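Notebook, Shiferaw room
Feb 9, 2018
Bottle-cap task: does the hand camera policy look at the cap?

Reran the Metuten numbers from scratch this morning. I didn't trust the ones in the slide deck, and I trust mine only slightly more. What the deck says is that a network trained on hand-camera clips can tell when the fingers have a stable hold on the bottle, well enough to tell the Altier arm when to start turning the cap. What we have shown so far is that it agrees with our own labels on clips recorded in the same room by the same few people.

Total clips before filtering: 1769. After the automatic filter: 1051. I had been told the filter only drops clips with the lens covered. It also drops anything where the predicted hold state flips more than twice in a clip. That is a filter on the output. If you throw out the clips where the model changes its mind, the remaining clips will look stable, and they do.

Hold labels are still made by hand, one per clip, by whoever is free. There is a written rule (thumb and at least one finger on the body of the bottle, no visible sliding) but I doubt anyone reads it after the first day. I relabeled a batch blind this week and disagreed with myself most often on clips where the thumb sits right under the bottle and is too close to the lens to be sharp. You get a big gray blur and have to guess whether it's pressing or hovering. Cap and collar are clear enough to count ridges on, and the contact we care about is mush.

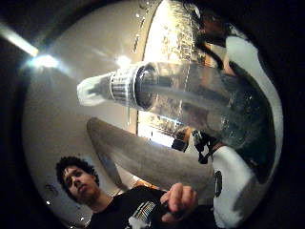 What else is in view

The lens is so wide that the bottle takes up a fairly small share of the pixels. The rest is ceiling, lights, window, and the upper body of whoever is recording. With a clear bottle it's worse, as the window comes straight through the plastic and turns into wavy streaks. I like the clear bottles as a hard test. I don't like them as training data, and they are most of the training data.

My worry is the window. People stand in the same spot, pick up the same way, and by the time the hold is good the wrist has rolled to about the same angle. So the bright patch ends up in about the same place too. A network could learn "bright patch upper middle = holding" and score very well in this room and nowhere else.

Cheap checks, done today:

1. Blacked out everything outside a loose mask around the hand and bottle, same weights, no retraining. Agreement with labels dropped a lot. This doesn't prove much. The network has never seen a masked image, so a drop was likely either way.

2. Opposite mask: hand and bottle removed, room left in. Agreement dropped less than in check 1. That one bothers me. I ran it again with a different fill color in case the edge of the mask was giving the answer away, and got the same ordering.

3. Mirrored the input left to right. Predictions got noisy. I don't know how to read this and am writing it down mostly so I don't claim later that I never tried it.

Not done: retraining with the masks on, which is the real test. The Dasine machine is booked, and I'd want four seeds before I believed any difference. The deck has one.

Also not done: any clips from another room. Moving across the hall for an afternoon would settle more than a month of masking.

The people

Same problem, smaller. Hair, face and black T-shirt are in view in plenty of clips, and the head comes down when the person looks at what the hand is doing. Looking down may well track a good hold better than the fingers do. The arm has no person attached to it, so whatever the network learned from heads will be missing when we deploy. I'd want a version with the person masked out before anyone says "transfer" again. Shiny surfaces and stray bright spots need the same treatment, but I can't mask every one of them by hand.

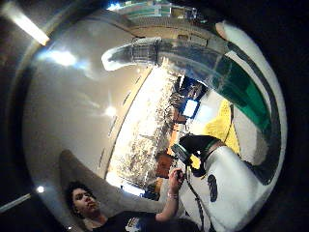

Natalia Aguirre read the above over lunch and thinks I'm being unfair on check 2. Her point is that the room tells you where the wrist is, and wrist pose is real information about the hold, so a network that uses it isn't cheating. Fine, but then we should feed it the wrist pose directly, and call it that in the write-up. She agrees on the filter and wants the flip rule taken out before the next run.

Callum Cowie asked whether the arm results don't already answer this. They don't yet. The arm was tested in this room, on its stand by the same window, and the count of good turns was kept by the person who started each trial. I asked for the discarded trials and was given a folder with some 2 in it, depending on whether you count the one that has no video.

To do

- Flip rule out, rerun on all 1769.
- Masked retrain when the Dasine queue clears. Four seeds, all reported.
- Blind relabel by someone other than me, with an "unsure" option this time.
- Blinds down for one session. Ask Callum first, he has the exposure settings fixed from December and will want to redo them.
- Take "stable hold detection" out of the draft title until the retrain is in.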